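로봇 작업셀 안전수칙 / 질문과 토론

제목: 그리퍼로 전자부품을 다룰 때 셀 수칙, 어디까지 적어야 합니까

글쓴이: padma_v
10/09/2020

안녕하세요. Padmavathi Varghese입니다. 한국어는 제 모국어가 아니라서 어색한 문장이 있으면 이해해 주시기 바랍니다.

저는 Zamani에서 폐전자기기 분해 셀을 담당하고 있습니다. 협동로봇 2대를 사용하고, 작업자 2명이 교대로 부품을 넣고 꺼냅니다. 지금까지 수칙은 벽에 붙인 종이 한 장이었는데, 4월에 Flesora 쪽에서 점검을 나온 뒤에 문서로 다시 쓰라는 요청을 받았습니다. 초안을 올리니 의견을 부탁드립니다.

1. 비상정지 버튼은 작업자가 서 있는 자리에서 한 걸음 안에 손이 닿아야 합니다. 버튼 앞에 부품 상자나 공구를 놓지 않습니다.

2. 회로기판이 드러난 부품은 플라스틱이나 금속 테두리 쪽으로만 잡습니다. 커넥터 핀에 손가락 링크가 닿는 자세는 티칭할 때 저장하지 않습니다. 아래는 손목 쪽에서 본 작업 모습입니다. 파란 테두리 안에 녹색 기판과 금색 핀이 있고, 오른쪽 제어 박스에 빨간 비상정지 버튼이 있습니다.

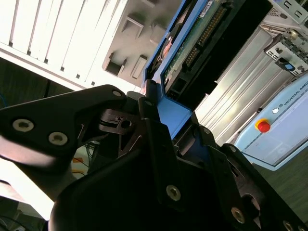 3. 케이블은 그리퍼 동작 범위 밖으로 고정합니다. 교대할 때마다 손으로 한 번 당겨 봅니다.

4. 그리퍼 나사는 200시간마다 토크를 확인하고 기록지에 서명합니다.

5. 수동 모드에서는 한 사람만 셀 안에 손을 넣습니다. 펜던트를 든 사람과 손을 넣는 사람은 같은 사람이어야 합니다.

특히 2번과 5번이 현장에서 지켜질 수 있는 문장인지 궁금합니다.

댓글 8

기름때장갑
1번은 좋은데 "한 걸음"은 사람마다 다릅니다. 바닥에 테이프로 작업 위치를 표시하고 거기서 팔을 뻗어 닿는지로 쓰세요. 저희는 그렇게 바꾸고 나서 점검 때 말이 없었습니다.

padma_v
감사합니다. 바닥 표시로 고치겠습니다. 표시가 닳으면 다시 붙이는 담당자도 적겠습니다.

usero_정비
Usero에서 정비합니다. 4번에 반대합니다. 시간만 기준으로 잡으면 충돌 정지가 난 다음에도 200시간을 채울 때까지 그냥 돌리게 됩니다. "충돌 정지 후 즉시"를 먼저 쓰고 시간은 뒤에 쓰는 게 맞습니다.

밤샘티칭
전 시간 기준도 필요하다고 봅니다. 충돌 없이도 진동으로 풀립니다. 둘 다 쓰면 되지 왜 하나를 빼라고 하십니까.

usero_정비
빼라고 한 적 없습니다. 순서 얘기입니다. 작업자는 첫 줄만 읽습니다.

Driltedness
5번 질문요. 부품이 물린 채로 섰을 때 혼자서 펜던트 들고 부품까지 빼려면 손이 모자랍니다. 현장에서는 결국 옆 사람을 부르게 되고, 그러면 수칙 위반입니다. 펜던트를 거치대에 걸고 로봇을 정지 상태로 만든 뒤에 두 손으로 빼는 절차를 따로 쓰셔야 합니다. 놓는 순간 부품이 떨어지는지도 그리퍼마다 확인해야 하고요.

padma_v
제가 그 경우를 생각하지 못했습니다. 그리퍼에 부품이 물린 상태의 해제 절차를 6번으로 따로 만들겠습니다. 정지 확인, 펜던트 거치, 부품 받치기, 열기 순서로 쓰려고 합니다. 4번은 충돌 정지 후 점검을 첫 문장으로 올리겠습니다.

밤샘티칭
2번에 정전기 얘기가 없네요. 재사용할 기판이면 접지 손목띠도 넣으세요. 전부 파쇄로 보낼 거면 필요 없다고 생각하지만, 여기 의견 다른 분들 계실 겁니다.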